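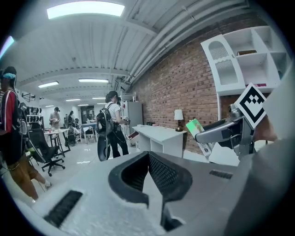
Jul 8, 2025
By Killian Lebrun

The big room at Satmont, before we repaint it

Every shared workspace has one room where furniture goes when it has run out of other ideas. Ours is the long one on the second floor, and on paper it is a workshop. It is also an office, a kitchen annex and a place to have opinions about shelving. The painters are due as soon as Romana Ďurica and I agree on a color, so there's time for a proper look at everything.

The ceiling
White, corrugated, with beams. Rodon quoted us for a dropped ceiling in February and we laughed for most of an afternoon. It stays as it is.

The lights
They run all the way back, long ones and short ones, and the person who laid them out was clearly not a believer in matching. Romana wants pendants. Romana does not own a ladder.

The pipes
White pipes and conduits, bundled together and heading off on a diagonal. I have come to like them. Lukáč, who did our plumbing, asked who had put them there, and I had been hoping he would tell me.

The brick wall
Red brick, and the only reason any of us signed the lease. No paint will touch it. I have put this in writing twice.

The white shelving unit
Up high, with open cubbies and a side panel that is perforated and arched, as though it once hoped to be in a chapel. A flat brown box lives on one of the shelves. I have suggested labeling it. The shelf underneath has a thin row of something pinkish red, which Romana calls an accent.

The long desk
White, with open shelving below. We bought it from the Zircombe clearance for $91 and spent $40 getting it up the stairs. Small items migrate to the far end and settle there. Clearing them is on the list, under "later."

The lamp
White shade, dark base, very much a bedside lamp that took an office job. It sits at the right end of the desk and makes that corner look as if somebody is about to read you a story.

The refrigerator
Stainless steel, near the back corner, with a small shelf and things on top. Moving it closer to the desk has been proposed 3 times, always just before lunch — the motion has yet to survive dessert.

Paint budget is $400. Romana's current favorite is a green called Wet Fern. I have asked for another week.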